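Prüfliste Arbeitsplätze Textilsortierung — Begehung mit Bemerkungen
Standort Ollau, Sortierraum 2
Datum der Begehung: 14. Januar 2018
Prüfbogen Nr. 44

1. Verkehrswege und Boden
Durchgänge freigehalten: erfüllt
Boden eben, ohne Stolperkanten: erfüllt
Bemerkung: Schwelle zum Lager Mabaso neu verschraubt. Der Mangel vom November ist damit erledigt.

2. Beleuchtung
Soll: 1000 Lux auf der Arbeitsfläche. Erfüllt.
Lichtfarbe 4000 K: erfüllt
Bemerkung: Reflexe auf hellen Tischplatten sind bei der Sortierung nach Farbe zu beachten. Leuchten gegebenenfalls versetzen.

3. Tische
Standfestigkeit: erfüllt
Kanten ohne Splitter oder Grate: erfüllt
Oberfläche sauber: mit Einschränkung
Bemerkung: Kleiner dunkelbrauner Fleck auf der Platte. Reinigung ohne Scheuermittel, Wiedervorlage bei der nächsten Begehung.
Kabel im Bereich der Tischkante: zu beobachten. Kabel sind so zu führen, dass niemand daran hängen bleibt.

4. Behälter
Geflochtene Körbe ohne abstehende Fasern: erfüllt
Grifföffnungen unbeschädigt: erfüllt
Je Korb nur eine Warengruppe (Socken, Handschuhe, Kleinteile): erfüllt
Bemerkung: Die Kunststoffkisten von Plastwood verbleiben im Lager und werden dort gesondert geprüft. Körbe sind auf der Tischfläche abzustellen — keinesfalls auf der Kante.

5. Kennzeichnung
Etiketten Okine an den Regalfächern lesbar: nicht erfüllt
Frist zur Behebung: vor der nächsten Anlieferung

Tischplatte und Korb:

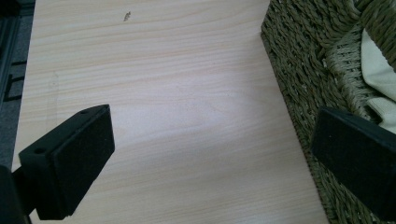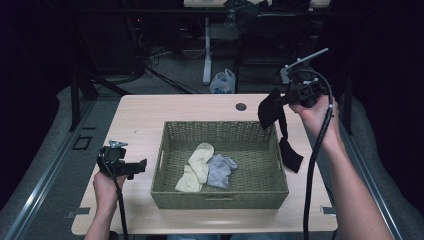
Stellungnahme Lemlem Dinsa: Mit den Punkten 1 bis 4 bin ich einverstanden. Zu Punkt 5 bitte ich um Aufschub, die neuen Etiketten sind bestellt, aber noch nicht geliefert. Außerdem schlage ich vor, einzelne Socken künftig in einem eigenen Korb zu sammeln und erst am Ende der Schicht zu paaren.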